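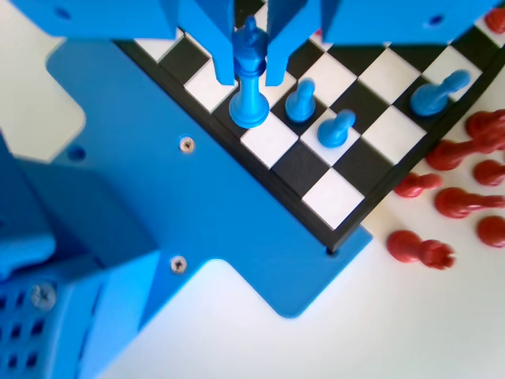

Home Stories Essays Archive Submit Contact

The Discovery Flight

The brochure said the discovery flight would change my life, and it cost 90 dollars, so I figured one of those two things was false. I had been an insurance adjuster for most of my working life. When a price and a promise sit that far apart, I look for the hole in the roof.

Hunow Flight Academy had the last hangar at Nestetport, past the fuel tank and a row of small planes with flat tires. A banner over the door said YOUR CAREER STARTS HERE. One of its corners had come loose and was slapping the metal siding. It was February and the wind had been at it all morning.

The man at the front desk wore a white shirt with four gold stripes on each shoulder. I asked him which airline he flew for.

"I'm in admissions," he said.

He gave me coffee and a folder. The folder had a photo of a young woman laughing in a cockpit with her headset on backward. He told me there was a pilot shortage. He told me there would be a pilot shortage for as long as I lived, and he said it like good news. I was fifty-six. I asked how many of his students had finished last year.

"Our completion numbers are very strong."

"What are they?"

"Very strong," he said, and looked at his screen. Everything at Hunow went through a program called Ument, which did the scheduling and the billing and, as far as I could tell, most of the talking. Ument had me down for two o'clock. Ument also wanted a deposit of 500 dollars to hold my place in the spring class.

"I haven't been up yet," I said.

"It's refundable."

I read the back of the form. It was refundable against future training. I put the form back in the folder and put the folder on the chair next to me, where I could leave it by accident.

My instructor came in from the hangar wiping her hands on her pants. Hilkka Ahonen was small and gray and had on a canvas coat with no stripes anywhere. She looked at my shoes, then at the folder on the chair, then at me.

"Did you sign anything?"

"No."

"All right. Come on."

The plane was older than the man at the desk. It had a crack in the plastic around the door and tape on one seat. I asked who looked after it, and she said Szűcs, across the ramp. I asked if Szűcs was any good.

"What would you do if I said yes?"

"I wouldn't believe you."

"Then go ask for the logbook."

I don't think she expected me to. I walked across in that wind and a boy in coveralls brought the logbook out and let me turn the pages on the hood of a truck. The meter reading at the last inspection was 3912, and somebody had written it in a small careful hand and signed next to it. There was a list of things they had found wrong. It was a long list. I have read a lot of inspection reports in my life, and the ones that scare me are the short ones.

When I got back she was sitting on the wing step with her hands up her sleeves.

"Well?"

"They replaced a hose."

"They replaced two," she said.

She made me walk around the plane with her and touch things. I drained a little fuel into a clear cup and held it up to the sky because she told me to. I couldn't have told good fuel from lemonade. I said so, and she took the cup from me and showed me where the water would be sitting if there were any.

I'd like to report that I felt something when we left the ground. Everybody in the folder had felt something. What I mostly felt was the seat belt. The plane bucked over the trees at the end of the runway and I held on to the bottom of my seat, which was also a part of the plane and would not have helped me. She talked on the radio in a flat voice, like a woman ordering lumber.

"Your airplane," she said.

"No, thank you."

"You paid for it."

So I took it. I held the wheel much too hard and we climbed, and then I pushed and we went down, and she said nothing at all. I waited for her to tell me I was a natural. I had my answer ready. In the folder, two separate people had been told they were naturals on their first flight.

"You're strangling it," she said. "Two fingers."

I used two fingers. The nose wandered and then came back on its own. Down on the left was the county road and a school bus with its lights going, and a line of cars stacked up behind it.

"How many of them finish?" I asked. "The students."

She took a while with that. She was looking out her own window.

"I had 15 in the last class," she said. "Four."

"The man at the desk said the numbers were strong."

"He's a nice kid. He gets paid when you sign."

"And you?"

"I get paid when the engine's running." She tapped one of the dials. "You've lost two hundred feet, by the way."

I had. I hadn't noticed, and I'd been noticing things for a living since before the boy with the logbook was born. I brought it back up. It took me three tries to stop where I meant to stop, and by then she had started us in a slow turn toward the field – or I had, I still don't know which of us was flying.

She landed it. Inside, the man with the stripes had found my folder on the chair and was holding it out to me. He asked if it had changed my life.

"No," I said.

He laughed as if that was on his list of answers. I asked him what it would cost to go up one more time, no class and no deposit, with her and in that same plane. He typed for a while. Ument didn't seem to have a button for it.

"Just write it on paper," Hilkka Ahonen said from the doorway, and went back out to tie down the wings.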